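# Quiénes somos

Nuvudon prepara normas de trabajo para equipos que usan robots en viviendas, talleres y escuelas.

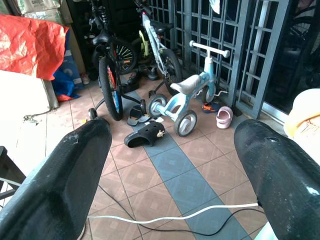

Empezamos en enero con una lista de 10 reglas escritas para un solo cliente y hoy mantenemos un manual de 296 páginas, que se revisa cada seis meses. La mayor parte trata de lo que ocurre antes de mover un brazo: quién autoriza el trabajo, qué se deja en su sitio y qué se retira. En una entrada de casa con bicicletas infantiles, zapatos sueltos y cables tendidos sobre las baldosas, la norma pide revisar primero los cables, fijar el recorrido y acordar con la familia qué objetos se pueden tocar. El calzado y los juguetes no se ordenan sin permiso.

## Qué hacemos

- Redactamos procedimientos de seguridad y de uso diario.
- Visitamos el lugar de trabajo y entregamos un informe por escrito.
- Formamos a operadores, con una prueba práctica al final.
- Revisamos incidentes, también los que no causaron daños.

Nuestro programa de formación se llama Volley. El registro de incidentes, Kong, reúne ya más de 1,000 entradas y lo consultan todos los clientes con contrato vigente. Indora es la guía para viviendas habitadas; se entrega aparte porque muchos equipos solo necesitan esa.

## Cómo trabajamos

Toda sesión tiene un responsable con acceso a la parada de emergencia. Si entra un menor o un animal en la zona, se detiene el equipo y se espera. Los dedos de la pinza se inspeccionan al empezar la jornada y se anotan las marcas de desgaste. Una pieza con grietas se cambia antes de seguir. Las rozaduras superficiales se registran y se vuelven a mirar en la inspección siguiente.

No vendemos robots ni cobramos comisión a fabricantes. No emitimos certificados oficiales; quien los necesite debe acudir a un organismo acreditado.

Última actualización: jueves, 5 de agosto de 2021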